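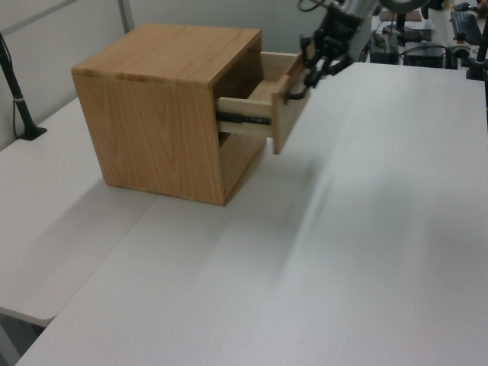
6 min read

Ticket: drawer binds at the last stretch of travel, bedside cabinet, Pivholm range
Opened by: Wenceslao Varela
Status: solved (see bottom)

Hi all, long-time reader, first ticket! I've just put together the small Pivholm cabinet, the cube one with a drawer up top and an open compartment underneath. I love it. The grain on the side panel is gorgeous and I've already planned where the second one is going. One problem though. The drawer glides out beautifully until it's a bit over halfway, then it goes stiff and I have to lean on it. Closing is the same in reverse, with a little clunk.

What I've tried so far:
- Took the drawer out and put it back in. No change.
- Wiped both runners with a dry cloth. Got some sawdust off, no change.
- Swapped the left and right drawer runners, thinking I'd mixed them up. I hadn't. They only go on one way, so that was a fun twenty minutes.
- Emptied it. It's stiff with nothing in it.

Runners are the side-mounted Vetura ones that came in the box. Cabinet is sitting on a bench at the moment so I can get at it from all sides.

Reply from Panagiotis Chatzigeorgiou

Good on you for emptying it first, half the tickets we get are a drawer full of batteries and phone chargers. And great choice of cabinet, I have a soft spot for the little cubes.

Stiff in the same spot both ways nearly always means the two runners aren't parallel. They start the right distance apart at the back and get closer together (or further apart) towards the front, or one is sitting lower than the other. Could you do these in order and tell me what you find?

1. Check the carcass is square. Measure corner to corner across the front opening, both diagonals. Under 2 mm difference is fine.
2. Measure between the cabinet runners at the back, then at the front.
3. Measure from the underside of the top panel down to each runner, front and back. That's four numbers.
4. Pull the drawer out to where it binds and look along each side. You're after any spot where the gap changes.

Don't loosen anything yet!

Wenceslao Varela

Right, tape measure out.

1. Diagonals are 1 mm apart. Pretty chuffed with that.
2. Back and front are the same as near as I can read it.
3. Left runner: same front and back. Right runner: front is 3 mm lower than the back. Aha?
4. Left side looks even the whole way. Right side I can see the drawer trying to climb.

So the right runner slopes downhill towards the front. I followed the pre-drilled holes, I promise.

Panagiotis Chatzigeorgiou

Beautiful measuring, that's your culprit. The right panel has a second row of holes just under the first at the front, for the version with the deeper drawer. Very easy to pick the wrong one when the panel is lying flat on the floor. Have a look and see if there's an empty hole slightly above your front screw.

If there is:
- Drawer out, somewhere flat.
- Undo the front screw on the right runner completely. Back the rear one off a half turn, leave it in.
- Swing the runner up to the higher hole. Start the screw by hand.
- Nip both up by hand. No drill, please, the holes strip fast.
- Drawer back in, work it the full length a few times before you put anything in it.

The old hole can stay as it is. You'll never see it with the drawer in.

Wenceslao Varela

THERE IT IS. Empty hole, right above. I'd gone straight past it.

Moved the runner, hand-tightened, drawer back in. So much better! Smooth all the way out now and the clunk has gone. The drawer front is sitting a touch crooked, maybe 1 mm high on the right. Is that from the same thing?

Panagiotis Chatzigeorgiou

Yep, and good eye. You probably lined the front up while the runner was still low. The two screws inside the drawer that hold the front on go through slightly oversized holes. Loosen both, shut the drawer, nudge the front level with your palm, then ease it open without letting it shift and tighten up. A strip of masking tape across the front and onto the cabinet sides holds it while you check the gap. Peel it off before you pull.

Wenceslao Varela

Done, and the gap is even across the top. I've opened and closed it far more than any adult needs to. Second cabinet gets built this weekend and I'll be marking the correct holes in pencil before I start. Thanks heaps, Panagiotis!

Closed 2 January 2019
Cause: right-hand runner fixed in lower front hole
Fix: runner moved up, drawer front re-levelled
Parts sent: none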